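Wuswood library goes quiet for its new night hours

I've been using the Wuswood branch library since I moved to Lelstead, and I have never once been able to get there before it shuts. So when I heard they were going to stay open until 10 p.m. starting in April, I walked over to find out whether it was true. It is! The late hours run through the summer, and if enough of us show up they'll carry on into the fall.

The plan came from Zhenhua Tan, who took over the branch last year and has been hearing the same complaint from people like me ever since. "Folks get off the late bus, they see the lights go out, and they go home," Tan told me. "I got tired of watching it from the front desk." The last bus from Meng pulls in at 6, when the branch used to lock its doors, so you can see the problem.

More than 400 people signed the sheet at the counter asking for longer hours (I signed it, my sister signed it, I think the guy who fixes my bike signed it). The town has agreed to pay for the extra staff time, and a local print shop, Itus, is covering the cost of the new posters and the reading lamps upstairs.

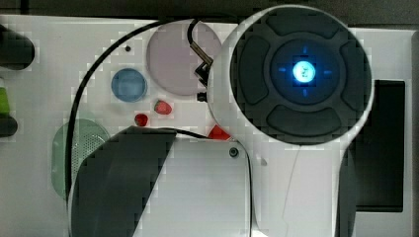
Evening hours mean a different kind of library, and Tan wants it to feel that way. The big overhead lights on the upper floor will go off at 8, leaving just the lamps at the desks and along the window seats. I got to sit up there for a bit with the overheads down and it was lovely, sort of like reading on a train. The colors Tan has in mind for the walls are soft ones too, a mauve-pink and a blue, like the two circles on the white panel in the photo, and I'm told the paint goes up before the first late opening. I'm voting for more of the pink, for what it's worth.

There will be 200 extra books on the shelves by then, most of them mysteries and cookbooks, which are the two things that never seem to be in when I look. The kids' room will still close at the old time, and so will the computer desks, at least for now. I asked if that might change and Tan said to ask again in the summer, so I will.

One thing to know if you're driving: the back lot gets locked early, so park on the street after dinner time. Coffee is allowed upstairs as long as it has a lid. And if you want one of the window seats, go early, there aren't many and I plan to be in one of them.

Cards are free for anyone who lives in Lelstead or Meng. Bring something with your address on it and they'll set you up at the front desk.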